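Review: the Warnetti wrist kit for recording robot demonstrations

I've been meaning to write this up since April, when Thảo Tăng talked me into buying one.

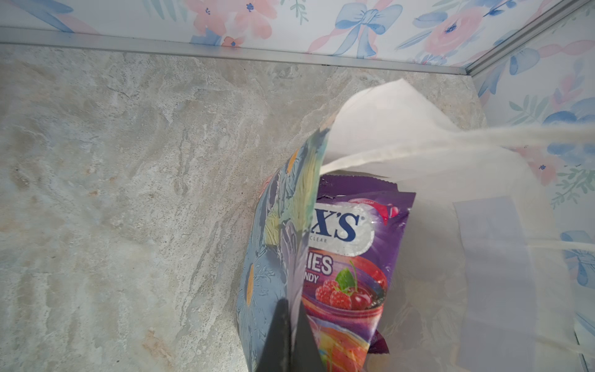 We teach our arm to pack and unpack shopping, candy and gift bags mostly, and by now we have 2,094 recorded runs on the Warnetti, so I feel I know it pretty well! The slim black fingers are lovely around thin bags, and the wrist camera keeps the bag opening in view while you steer, which our old Pavliuk never managed. Saving a run takes one press – and so does throwing out a bad one (I tossed 77, mostly my own clumsiness).

My grumbles are small. Bright light washes out anything white, the cable is too short, and the manual skips exporting entirely. Still, I'd happily buy it again. 9 out of 10 from me.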